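6 Plug and cable tasks: safe working and good practice

This section covers the patch-cable exercises on the modular task board with the two-arm bench cell. Read section 5 (Power, stops and limits) first. The rules here apply at all Stuvix teaching sites, including the Gresberg workshop. They add to your own site's risk assessment and do not replace it.

Section revised June 15, 2024. Owner: Jae-hoon Joo.

6.1 Before you start

1. Check that the stop button can be reached from where you will stand. Press it once and confirm that both arms lose drive. Reset it.

2. Place the task board flat on the white table surface, between the two arms and clear of both bases. The skewed position is allowed. The board does not have to be square to the table.

3. Push the panel joints together by hand. If a joint lifts when you press on the panel beside it, take the board apart and refit it.

4. Look along each patch cable for cuts, flattened spots and bare wire. Put damaged cables in the reject tray and record the cable number in the Grendby log.

5. Load the plug task file. Check that the speed limit reads 5 per cent for a first run.

Note: The toggle switches, push buttons, sliders and rotary knob are not used in this exercise, but an arm may pass close over them. Write down how they are set before the run so that you can tell afterwards if one has been knocked.

6.2 Running the task

1. Clear the table of tools, spare plugs and paper.

2. Stand behind the floor line. Tell everyone in the cell area that the arms are about to move, and wait for a reply.

3. Start in single-step mode. Let each step finish before you release the next.

4. Grip the plug by its insulated body. Do not program a grip on the cable alone for pushing in or pulling out.

5. Keep the loose length of every cable in sight. A loop standing above the board must be treated as an obstacle, and the approach path must go round it or be lowered on to the socket from a clear side.

6. When both arms are needed, set one as the working arm and the other as the holding or viewing arm. Only the working arm may move while a plug is gripped. 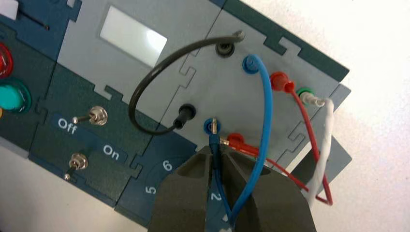
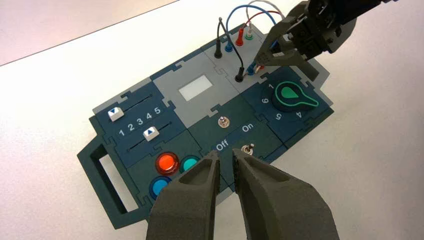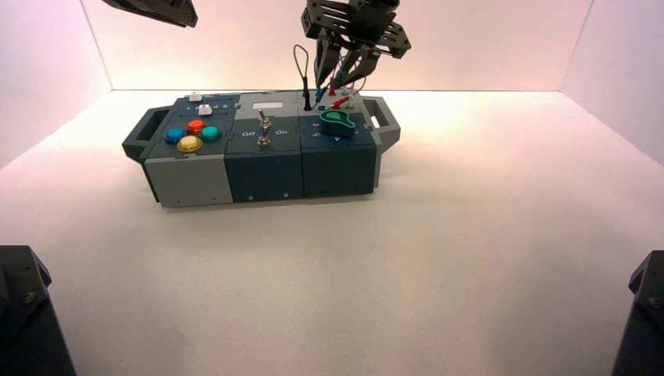
Figure 6-1 Task board and patch cables during the plug exercise. First two views: wrist cameras. Third view: head camera.

CAUTION: Never reach in to free a cable while drive is on, even if both arms are still. Press the stop, wait for the status line to show "Drive off", then reach in.

CAUTION: Grip force must not be raised above the value in the task file to cure a slipping plug. Clean the finger pads and try again. If it still slips, stop the exercise and report it.

6.3 If a cable catches

1. Press the stop button.

2. Note which socket the arm was working at and which cable is caught.

3. Open the fingers using the hand release. Support the cable with your other hand so that its weight does not pull on the socket.

4. Check the plug pin. A bent pin must not be straightened and used again.

5. Move the arm back to its rest position in single-step mode before restarting.

Error 1597 means that the pull on the wrist went over the limit. It can be cleared from the operator screen 2 times in one session. At the next one, end the session and call the cell supervisor.

6.4 After the run

1. Return both arms to rest and switch off drive.

2. Check the switches, buttons, sliders and knob against the settings you wrote down.

3. Take out the patch cables by the plug bodies and hang them up. Do not coil them tightly.

4. Enter the run in the log with your name, the task file version and any stops.

Finger pads are changed after 900 plug cycles or every January, whichever comes first. Order pads from Sheehan stores using the form in Appendix C. Fit both pads of a pair together.

Continue to section 7 for switch and knob tasks.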